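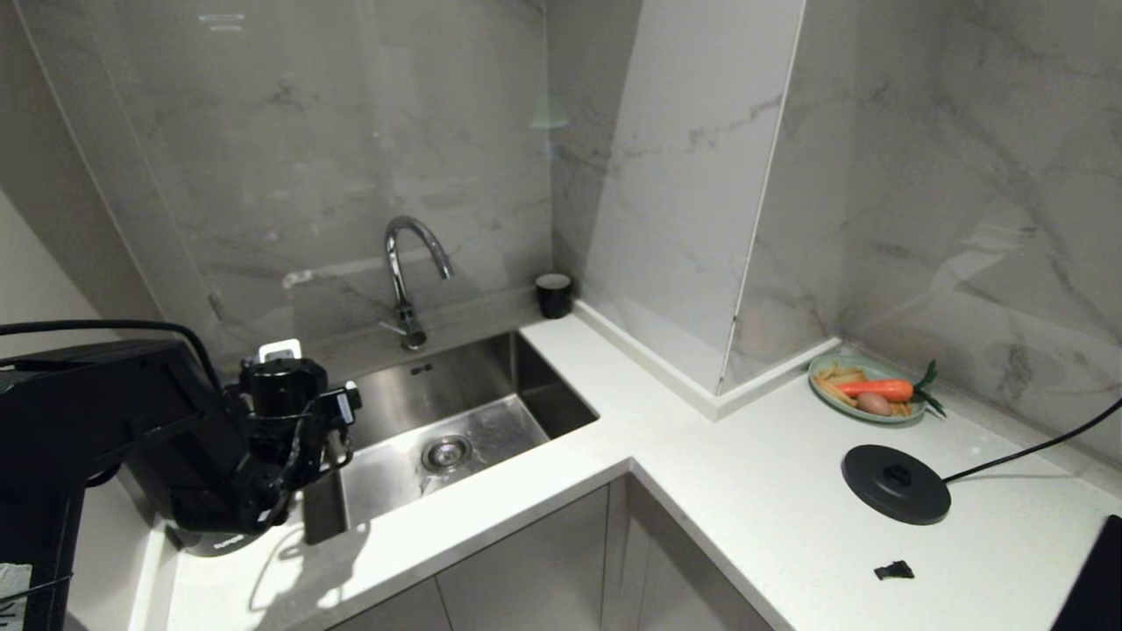

9 May 2023

I promised back in March that I'd write something about the lichens, and then the field season swallowed me whole, so bear with me if this one wanders a bit.

We have 138 paper envelopes from the ridge above Pimberg, each with a scrap of lichen folded inside, and for two weeks now I have been opening them one after another under the old microscope at Pralness. A dry lichen looks like something you'd sweep off a windowsill. Then you add a drop of water and wait a minute or so, and the gray goes green while you watch! I've done this for years and I still call people over to look (they are very patient with me).

The idea is simple enough. We collected at 600 meters, where the beech woods are still thick, and again at 900, where it's mostly rock and wind and the occasional sheep, and I want to know which species turn up in both places. So far the shaggy ones stay low and the crusty ones don't seem to care where they are. Skostetti, the next valley over, was supposed to be our comparison site, but the road washed out and we only got one afternoon there, most of it in rain.

My labels from that afternoon are a disgrace. One of them says "big boulder, left of other boulder," and I have no memory of either boulder.

Anyway, the Bíró key is open on my desk to the page on spore shapes, my tea has gone cold again, and there are plenty of envelopes left in the box. I'll put up the species list once I've checked the tricky ones a second time.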